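El cajón de los frasquitos

Todo empezó porque buscaba el pegamento. Diciembre, las seis y pico de la tarde, la suela de una bota despegada y yo metiendo la mano en ese cajón del mueble del pasillo donde va a parar todo lo que tiene tapón. Salió de todo menos pegamento: botecitos de muestra, un gotero sin etiqueta, dos frascos de tinta que compré cuando me dio por la caligrafía (me duró 19 días, los tengo apuntados en la agenda) y un tubo de algo que olía a clavo y que sigo sin identificar.

Mi amiga Zdislava Kolář me lleva repitiendo años que los frascos pequeños son lo peor de ordenar de toda la casa. Los libros se ponen de pie y ya está, las camisetas se doblan, pero un botecito rueda, se tumba, se esconde detrás de otro y caduca allí tan tranquilo. Así que esta vez decidí hacerlo bien, con su método: fuera del cajón, todo a una mesa grande, y nada de decidir con la mano metida dentro.

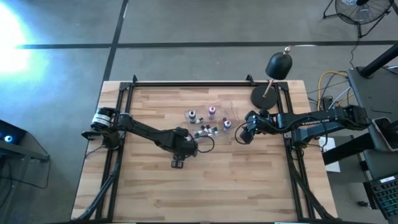
Lo de la mesa grande tiene más importancia de lo que parece. Yo antes lo hacía encima de la cama y era un desastre, porque la colcha se hunde y los botes se van todos al mismo hoyo. Sobre madera clara se ve enseguida lo que tienes, hasta los tapones sueltos, y además se limpia con una bayeta si algo gotea. Que goteará, ya os lo digo. Guardad siempre un trapo viejo a mano y no os pongáis el jersey bueno.

Otra cosa: no los saquéis ya clasificados. La tentación es ir haciendo montoncitos según salen (medicinas, pinturas, colonia, costura) y a los cinco minutos tienes montones que no significan nada. Mejor soltarlos todos revueltos, de pie o tumbados, da igual, y mirarlos un rato con un café. A mí me ayuda fijarme primero en los tapones. Los blancos son mayoría casi siempre, y los rojos cantan mucho, así que esos los localizas sin leer nada. Luego ya vas a las etiquetas, que es la parte pesada, sobre todo si como yo necesitas gafas y nunca sabes dónde las has dejado.
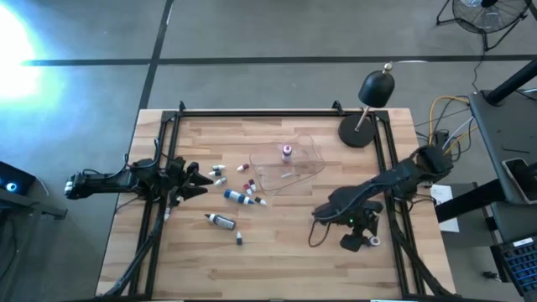
Qué se queda y qué se va

Mi regla es sencilla: si no sé qué es, fuera. Si sé qué es pero está seco, fuera también. Y si está caducado y es una medicina, a una bolsa aparte para llevarla a la farmacia, que tienen su contenedor. Con las tintas soy más blanda, lo reconozco, y una de las dos se ha vuelto al cajón con la excusa de que el azul era precioso.

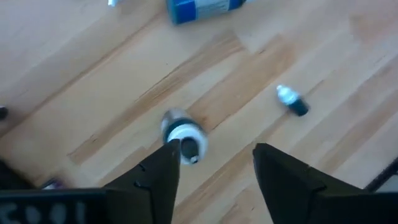 Las etiquetas, por cierto, merecen capítulo propio. Llevo toda la vida confiando en que me acordaré de lo que hay en cada sitio y no me acuerdo jamás. Cuando un bote se queda tumbado, como el azul con su etiqueta blanquecina, todavía tienes dónde agarrarte, pero los pequeños de dos colores, blancos por un lado y oscuros por el otro, con su puntita fina, podrían ser cualquier cosa. Ahora les pego un trocito de cinta de papel con el nombre y el mes en que los abrí. Queda feo y me da lo mismo.

Para guardarlos compré una caja con separadores de Trakitz, de las bajitas, y los que son altos van de pie en una lata de galletas. Zdislava opina que la lata es hacer trampa. El pegamento apareció al día siguiente en el cajón de los cubiertos, y la bota sigue sin arreglar.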